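How do I keep small gears from going missing when I rebuild a gear plate?

Posted by Lutz Janssen, 7/22/19

Hello everyone, I hope this is the right section. I have been putting together a little gear drive for a display clock, the kind where small spur gears sit around a flat ring on short pins. I love the job, but I am hopeless at keeping the parts together. Back in May I lost a gear under the radiator and had to wait ages for a replacement from Oltmanns (lovely people, slow mail!). How do you all lay out your table, and does it matter which gear goes on first?

Roswitha Rieger

Oh, I do sympathize, Lutz! I have been fiddling with gear trains since my uncle in Jendby gave me a box of odds and ends, and I have crawled over more floors than I care to remember. The best thing I ever did was to stop working on a bare table and spread out a big cloth.

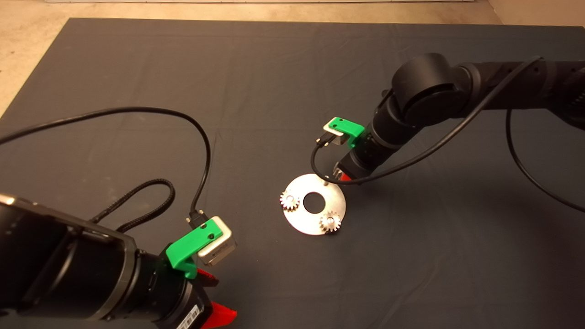 My advice is to go for a plain dark cloth, big enough to cover nearly all of the table, and to leave it a bit slack if you can. A gear that gets dropped on bare wood will roll straight off, but on cloth it tends to stay close to where it landed. The color matters too. Bright metal stands out wonderfully against dark gray, and you can even see the cloth through the hole in the middle of the plate, so a tiny part that slips in there is easy to spot. Faint creases like those do no harm, but I would smooth out any big folds right under the plate so that it lies flat.

As for the order, I put on the gears that are easiest to reach and leave the fussiest one for last. Lower it straight down over the pin and give it a tiny turn back and forth as it goes, so the teeth can find their neighbors. Please don't push! If it sits crooked, lift it off and start again.

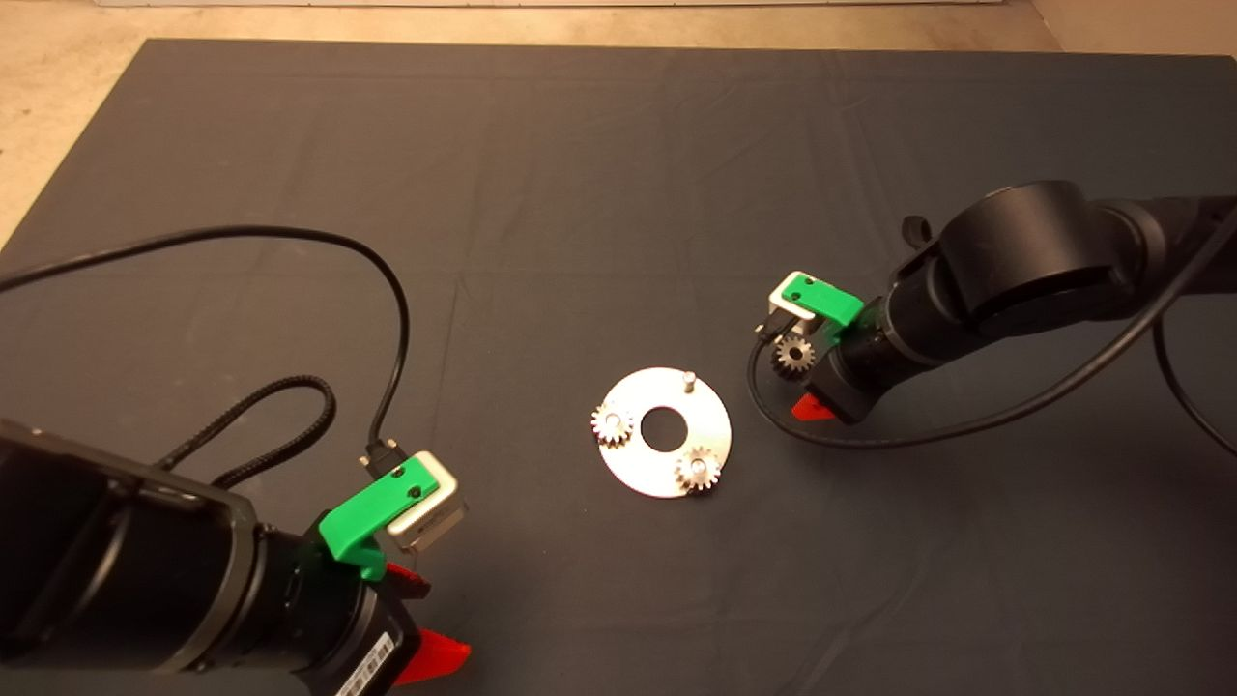
Two gears on the plate, with the third held over the cloth and a bare pin near the top.

Do wipe the pins before you start, and keep the spare gears in a lidded tin at the back of the table. Mine is an old cookie tin from Hullitz and it has moved house with me twice.

Paltusham 43

What she said about the cloth. I use an old towel and it's OK, but the loops catch on the teeth, so get something smooth. No idea about the order, I just do whichever one I pick up first.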